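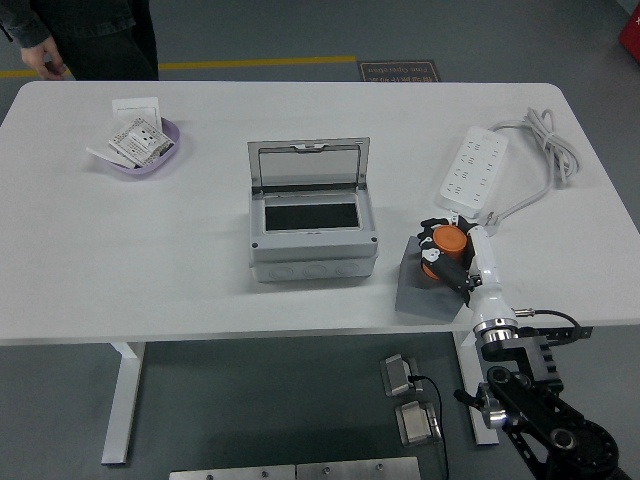
Wagner Coutinho told us, quite cheerfully, that he had never given the Taren lunar orbiter a thought until its launch was shown on the big screen in Pledden market square. Many of the 107 people we spoke to felt much the same, and we were rather touched by how warmly they remembered it.

Figure 3. Table with a lavender tray of papers and packaging. 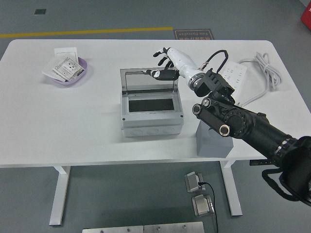 One reply from Flandwood asked why the screen went dark after 12 minutes, just as the crowd was getting interested. It's a fair grumble, and we return to it when we come to the Portela showing, which drew up to 100 people on a wet Friday.

3 comments | 12 shares
Last updated: June
Contact | Copyright | Back to top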